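To: cell-maintenance list
Subject: Re: Laundry cell, upper drum: fingers touching the gasket on entry

On the drum entry problem from the Werkum site:

> We have the same stacked washer-dryer cell as you, built up by Wolley last
> year. Since the arm was taken off and put back for the floor work, the
> fingers brush the rubber on the way into the upper drum. It does not happen
> on every cycle. On a bad run we get the contact stop in 16 entries out of
> 46, always in the last part of the approach and always on the same side.
> The lower machine is fine.
>
> We re-taught the entry point twice. It is good for an hour and then the
> stops come back. Engelhardt support told us to raise the contact threshold.
> I would like to hear from someone who has been through this before I do it.
> Also, what do you use for the door, and how do you route the cable so that
> it does not drag?

Do not raise the threshold yet. If the entry point is good for an hour and then moves, the taught point is not your problem. We had the same symptom in July and it took two evenings to find. Three things came out of it, in the order I would check them.

1. Clamp on the forearm

The clamp fitting on top of the cylinder carries the cable. On our cell it had been put back a little too far forward after a cable change. With the arm stretched out level there was no sign of trouble. Once the forearm tilted down into the drum, the cable came tight and pulled on the clamp, and the arm settled slightly to one side of the programmed path. The controller did not flag it, because the error stayed inside the following limit.

Loosen the clamp bolts, run the arm to the deepest point of the upper pick by hand, and set the clamp there with slack in the cable. Then go back to the home position and look for a loop that can catch on the door. If there is one, move the clamp back a few millimeters at a time. Do not take up the loop with a cable tie. We tried that and had a broken conductor within the month.

2. Machine position

The stack moves. Spin vibration walks it, and the arm base stays where it is. This would fit your "good for an hour" if you are running spin cycles between the test entries. Measure from the arm base to the front panel before and after one full spin. Our distance is 916 mm to the flat part of the panel below the drum opening. Do not measure to the area next to the gasket, since the panel is curved there and you will get a different reading each time depending on where you hold the rule.

If the distance changes, level the lower machine first and lock the feet, then check the stacking kit. Ours had one bracket that was only finger tight. After that, re-teach the frame, not the individual points. If you re-teach points one by one, the exit path and the entry path no longer match, and you will get contact on the way out that was not there before.

3. Approach angle

We do not go in square to the opening. The arm comes in from the upper right and points down and to the left. That leaves the door side free and puts the fingers close to where a single item tends to end up after a cycle. The price is less clearance to the gasket, so the via point in front of the opening has to be correct. Our via point is 410 mm out from the panel, and the wrist does not rotate between there and the pick. Any wrist motion inside that distance swings the fingers toward the rubber.

For the check we use one cloth in a color that shows up well against the drum. A full load hides the fingers and you will not see where they stop.
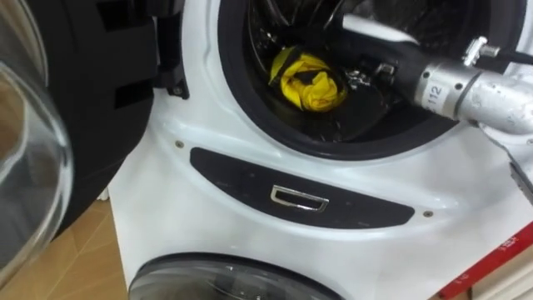

Upper drum check, arm 112, yellow test cloth left of the fingers.

Run the check at low speed with the drum stationary. Stop the arm short of the cloth, look at the gap between the forearm and the gasket all the way around, and write it down. Then do a spin cycle with the arm at home and repeat. If the second set of numbers differs from the first, go back to item 2. If the numbers agree and you still get stops under load, go back to item 1.

Door: we have no actuator on the upper one. The operator opens it and the cell will not start an entry until the door input is made. The switch that came with the kit was mounted where it closed before the door was fully open, so the door could drift back toward the arm. We moved the switch so that it only closes at the end of travel. Look at the hinge screws while you are down there. A sagging door does not affect the entry, but it will give you a door fault that looks like a bad switch.

Fingers: check for burrs. Ours are bare metal and a burr will pick up a thread, and the next entry then starts with something hanging off the gripper. Fine abrasive paper by hand is enough. Wipe afterward so no grit goes into the drum.

Gasket: if it has been brushed many times, run a fingertip around the inner lip with the power off and the arm locked out. We replaced one that had a small cut and had started to let water past. The part is the ordinary appliance part. Emton stock it, and it took us less than an hour to fit with the arm parked at home.

On the threshold: ours is still at the value Wolley delivered. With the clamp and the feet sorted out, we have had no contact stops on entry in the last 46 cycles. If you raise it to get past the stops, you will lose the one signal that tells you the stack has walked. I would leave it alone until you have the before and after measurements.

Could you post the following when you have it:

- distance, base to panel, before and after one spin
- via point distance
- wrist angle at the via point and at the pick
- software version on the controller

We changed version between the fault and the fix, so I cannot rule out that it had some part in it. The release notes do not mention the following limit. If you are still on the older one, please leave it there until the mechanical checks are done.

Maintenance, laundry cell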